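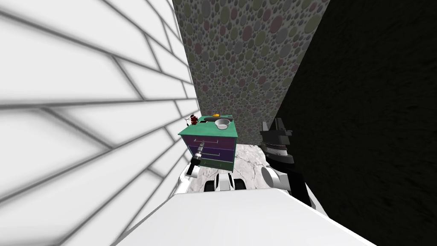

## Drawers, dots and marble: a month with the Gondeo room pack

We've had the Gondeo kitchen-and-cabinet pack running since January, and I have been looking forward to writing it up, so forgive me if I go on a bit. For anyone who missed the last issue, it's a set of simulated rooms for two-armed robots. You load a room, drop in your robot model, and start practicing the dull household jobs that are so hard to get right: open a drawer, pick up a bowl, put a thing where it goes.

What I love most is how wild the rooms are. Every time you reset, the pack can swap the wall finishes, the floor, the furniture colors and the clutter on top. One reset gave us purple drawers in a teal cabinet, with white brick on one side, a nearly black wall on the other and overlapping circles behind. Would I live there? No. Would I trust a drawer-opening policy more after it had coped with that wallpaper? Yes, a lot more! Our old test room was beige from corner to corner, and everything we trained in it fell apart as soon as a patterned curtain showed up.

The pack comes with 95 room layouts, and you can mix finishes across all of them. I haven't seen every combination and don't plan to. The tight layouts are my favorites. With walls close on both sides, the arms have to come in at sensible angles, and a lazy plan that swings an elbow out wide gets found out right away. Skisov, the older pack we used all last year, put its cabinets in the middle of big open floors, and I think we got spoiled by it.

### The good parts

Setup took me one afternoon, including lunch. The drawers feel right, too. They have a little friction at the start of the pull and then run freely, and you can turn that friction up per drawer if you want a stubborn one (I did, and learned a lot about how badly our grasp was placed). Thin handles are modeled as real shapes you have to get your fingers around, so a sloppy grip slips off.

Small objects on the cabinet tops get shuffled as well. Bowls, fruit, little toys. They can be knocked over, and they can fall behind the furniture, where they stay until you reset. I had a bowl go over the back on my second run and spent far too long trying to fish it out by hand control. No luck, but what a fun way to lose an hour.

The view from the robot's own head is very nicely done. You get the arms and a slice of the body in the picture, with the near arm blocking whatever it blocks. Black fingers against a black wall are hard to pick out, and I'm glad the pack lets that happen.

### The parts that need work

Loading is slow. The first room of a session takes 99 seconds on our desktop, and there's no progress bar, so the first few times I thought it had crashed. After that, resets are quick.

The shadows are soft everywhere, even with the lamp setting cranked all the way up. I'd like a harsh low sun now and then. And the manual skips straight from installing to batch runs, with one thin page on hand control in between. The Fluveo add-on covers that gap pretty well if you already have it, but you shouldn't need a second product to learn how to move an arm.

### Numbers from our runs

We ran 1,665 drawer pulls across the pack with our usual policy, the one called Pringle. The bottom drawer was the worst of the bunch by a long way, mostly because the arms reach down at an awkward slant and the fingers land above the handle. I've started a second round with the torso set lower and will post the results in the shared folder when they're in.

A trial copy is good for 7 rooms and has no time limit, so it's easy to have a look for yourself. Start with one of the narrow ones, and turn the wall patterns all the way up.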